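3.2 Sorting station and item handling

The sorting station was set up along one wall of the packing room at the Preklow site and was used for all trials reported in this section. It has one belt conveyor with a dark green belt and aluminum side rails. Items for the trials came from two groups, rigid parts and soft goods, and both groups used the same belt. Liam Tunstall's earlier layout at Trorkent kept the groups on separate lines, which doubled the floor space and made the rates hard to compare.

The item list had 787 entries after duplicates were removed, down from 900. Each entry gives the item's group, its resting side and its destination bin. Items were placed one at a time. A placement was scored as good if the item stayed within the rails and kept its resting side until it was picked up.
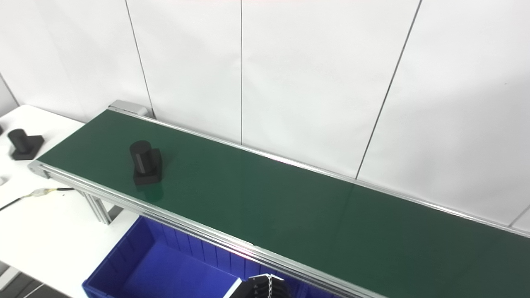
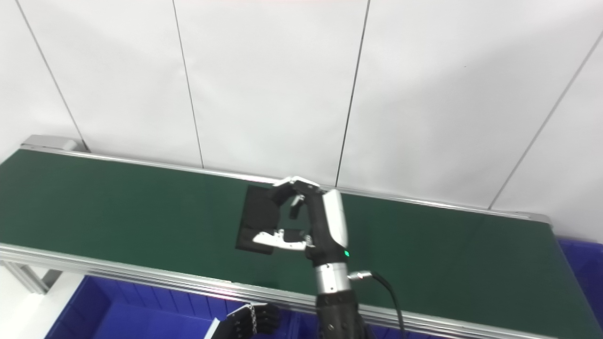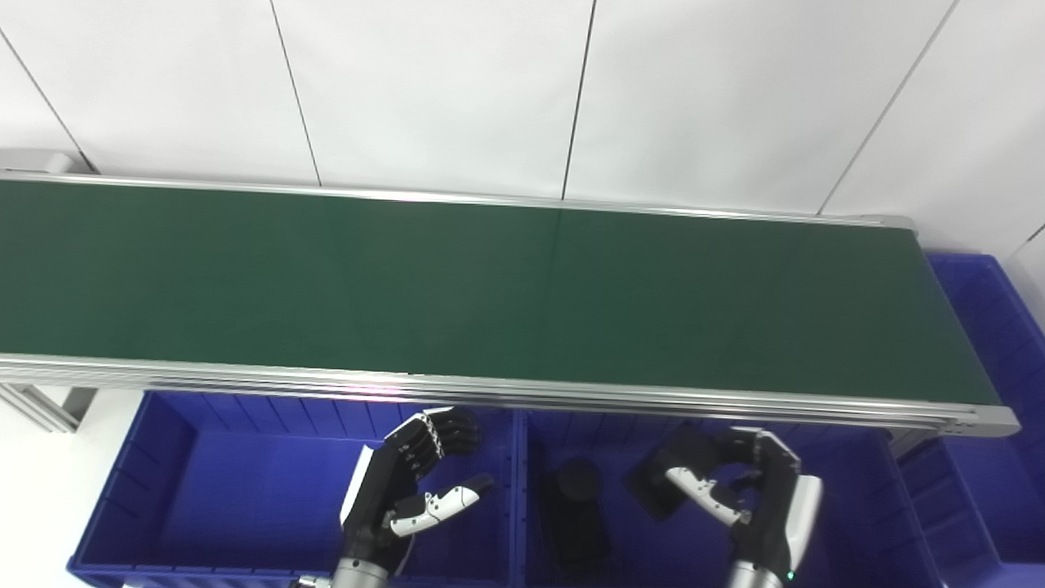
Figure 4. The conveyor at the sorting station.

Resting side had more effect on the scores than we had planned for, mainly among the rigid parts. Parts with a wide, flat base were scored almost without dispute, while parts that could rest on more than one face often had to be placed again. The black part on the belt in Figure 4 (top) stands on its square block with the cylinder upright, and this is the resting side given in the list for that design. Soft goods were judged on flatness alone. The black cloth in the middle picture lies flat on the belt and would meet the rule even though its left edge is at an angle to the rails, as we did not score rotation for cloth. A folded corner was counted as a fault.

Bins were kept on the floor in front of the conveyor, following the Tindall layout. We used open-topped bins of one color, so that the destination had to be read from the list and could not be guessed from the bin. Bins were emptied after every 20 items in the first round and after every 10 in the second, when it became clear that soft goods piled on top of rigid parts were slowing the final check. The Pistero scoring sheet was used in both rounds without changes.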